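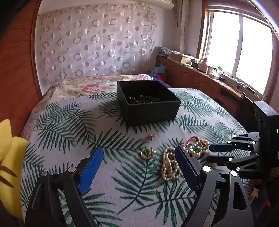 I had until four o'clock to decide what my grandmother's jewelry was worth, and by half past one all I'd done was move it from one side of the bed to the other.

My brother wanted a number. He's a numbers person, he sells flooring for Rilteck, and he had called me twice from the car to say that Hanne Bundgaard was coming to look at everything and I should have it sorted by then. Sorted how? By color? By husband? (There were two husbands, three if you believe my aunt.) "Good stuff and not-good stuff," he said, and then he went into a tunnel or pretended to.

So I was on my knees beside the guest bed in Nana's apartment, number 26, the one with the radiator that knocks. I'd thrown the palm leaf cloth over the flowered sheet so nothing would roll away into the bedding, and I'd put her black box on it and started taking things out. I got maybe half of it out before I had to stop and sit on my heels for a while. It smelled like her in there. Face powder and those violet candies.

I should say that I never once saw her wear most of it. She wore a watch and her ring and that was that. But when I was little and had a fever, she would bring me the box and let me tip it out on the blanket, and then she'd lie down next to me with her shoes still on and tell me where everything came from. The pearls came from a sea captain. The amber beads came out of the stomach of a fish. The green stone had belonged to a queen of Nondia, a country I looked for in the school atlas until I was eleven years old, and I'm not kidding, I asked a teacher about it in front of the whole class.

Anyway. Good stuff and not-good stuff.

I tried the tooth thing with the pearls. You rub them on your front teeth and if they feel gritty they're real, and if they feel smooth they're glass or plastic. They felt gritty, I thought, and then they felt smooth, and then my teeth felt weird and I had to go drink a glass of water. I laid the strand down in loops and looked at it. Cream and a sort of champagne, very pretty. I still had no idea.

The other heap I couldn't even get apart. Everything had grabbed hold of everything else, pearls and gold beads and the amber and that twisted pink-red cord, and whenever I pulled on one end something at the far side moved. I found the green stone in the middle of it, as bright as ever. I said, "Your Majesty," out loud, in an empty apartment, a grown woman with a mortgage.

The phone rang again.

"Well?" said my brother.

"I've got a hoop," I told him.

"A what?"

"A gold hoop. One. I can't find the other one."

"Is it gold gold?"

"It's round," I said, and he hung up, and I don't blame him.

Hanne Bundgaard showed up twenty minutes early with wet hair and a canvas bag. I'd been expecting somebody in a blazer. She was maybe seventy, in rubber boots, because it was April and the whole street was a puddle, and she left them on the mat and came down the hall in her socks like she knew the way. Which it turned out she did! She went right past the living room, where I'd cleared the table for her and put out a lamp and everything, and turned into the guest room.

"She always did it on the bed," she said.

"Did what?"

"This." She was already pulling up the little chair. "I had the shop under the Hviid cinema. Your grandmother came every spring for thirty years. Didn't she say?"

She hadn't said. Nana told me about the fish with the amber in its stomach, she told me what the captain ate for breakfast, and she never said a word about a shop under the movie theater.

Hanne got out a loupe and a pair of tweezers and a small notebook with a rubber band around it. She didn't pick up the pearls first, like I would have. She picked up the rose-gold thing with the stem, the one I'd figured was a broken piece of something, and held it to the window for so long that I started tidying the pillowcases just to have something to do.

"I sold her this for three hundred," she said. "It was too much. I told her it was too much and she said she'd had a good week."

"A good week of what?"

"Cards, I think. I never asked."

My grandmother, who made me give back a quarter I found in a phone booth.

We went through it piece by piece. Hanne loosened the tangle with two pins and a lot of muttering, and as each strand came free she laid it out and wrote in the notebook, and she'd say "glass" or "yes" or "oh, that's a nice one." The amber was a yes. The gold beads were mostly no. The tiny pearl that had rolled up next to the hoop was real, all on its own, and belonged to nothing else in the box. The second hoop was down at the bottom with the shiny round beads, under a chain, where I had looked, I swear I had looked.

And the pearls were real. She did the tooth thing too! I was so pleased about that.

"What about the green one?" I said. I'd been saving it.

She turned it over under the loupe and took her time. Rain was hitting the window and the radiator gave a couple of knocks.

"It's glass," she said. "Very well cut. I gave it to her for nothing, it came in a box lot with some curtain rings. She wanted it for a child who was sick."

I didn't say anything. I think I folded another pillowcase. Hanne was kind enough to write for a good long while in her notebook, a lot more writing than one piece of glass needed, and then she put the rubber band back on and named the total. It was 3,196. She looked at me over her glasses and then looked at the bed.

"I left out the green one," she said. "If you want it in, I could call it thirty. That would make it 3,226."

"Leave it out," I said.

I walked her to the door. She stood on one leg to get her boots on and held my shoulder to do it, and she told me that Nana used to haggle upward if she thought Hanne's rent was due, and that the shop is a phone repair place now called Braltell and they've painted over the lovely ceiling. Then she went off down the stairs, and I could hear her boots the whole way to the street.

My brother called at four on the dot.

"Okay, so what's the number?"

I told him the number. He was quiet, and then he said that was more than he'd thought, and then he asked if I'd found the other hoop, and I said yes. I could hear his turn signal going.

"Did you find the queen's one?" he said. "The green one?"

I hadn't known she'd told him about it too. He was the healthy one, he never had a fever in his life that I remember.

"I've got it here," I said. "Come up when you've parked. I'll put some coffee on."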